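カークビルの修理カフェ、11月から週2回に　部品の寄付も受け付け

カークビル――壊れた家電や自転車を住民どうしで直す「バラサ修理カフェ」が、11月から開催を週2回に増やす。会場はこれまでと同じカコウ通りの旧郵便局1階。参加無料、部品代のみ実費。

先月の持ち込みは49件。トースター、ラジオ、傘、子どもの三輪車など。受付が追いつかず、断った人も出たという。代表のハリマ・オコトさんは「待たせてばかりで申し訳なかった。回数を増やすしかないと」と話す。

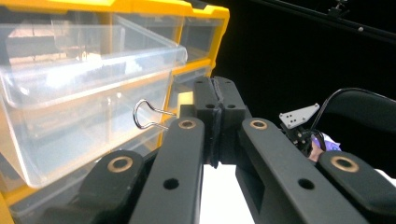
予約は必要か。

当日の受付のみで、先着順。1人2点まで、開始は午後3時、最終受付は午後7時。電子レンジとブラウン管テレビは安全上の理由で対象外。

ねじ、ばね、ヒューズなど小物部品の寄付も募っている。特に足りないのは古い規格のねじと、ミシン用のベルト。サイズが分からなくても可、袋に分けて持ってきてもらえるとと助かるとのこと。
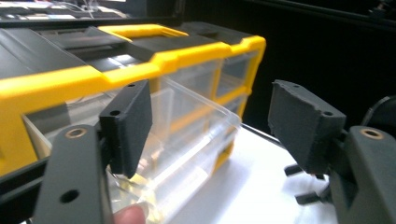
寄付の受け付けは開催時間中のみ。さびのひどいもの、使用済みの電池は引き取れない。電池は市の回収箱へ。

修理担当は現在7人。電気関係が手薄で、経験者の応募を待っている。時計修理歴の長いムワンギ・マブラさんは「はんだ付けができれば十分。あとはここで覚えらればいい」。

隣町のビベックでも同様の催しを始める話が出ているが、会場は未定。オコトさんらが準備の相談に乗っている。

問い合わせはカフェ受付まで、開催時間中に直接。電話窓口は今のところなし。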